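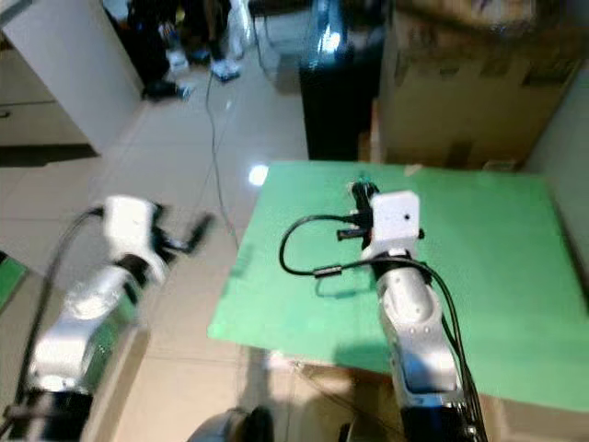 Lercombe Courier Revises Its Corrections Policy

25th May | By Frida Ragnarsson

Print this item | E-mail this item

The Lercombe Courier has adopted a new policy on corrections after a complaint about its coverage of the Perdale water dispute. The paper reported in October that 3,000 households had lost service. The utility's own notice gave the number as 400, and the online story was changed without any note to readers.

Under the new policy, every change of fact must be marked at the top of the story and must remain there. Changes to spelling and layout are exempt. Requests from readers will be answered within 7 days.

Standards editor Preben Briem said the paper had reviewed 200 online stories before the policy was written. "Readers who saw the first version are entitled to know that it was wrong," he said.

Jytte Steinarsdóttir, who filed the complaint, welcomed the decision but asked that the policy also cover headlines and social media posts — the places where she first saw the error. The paper will consider her request at its next standards meeting.

Recent items
Talletti Radio Names Ka-ming Ho News Director
Eskildsen Fellowship Opens to Local Reporters
Naming Sources in Court Reports: Updated Guidance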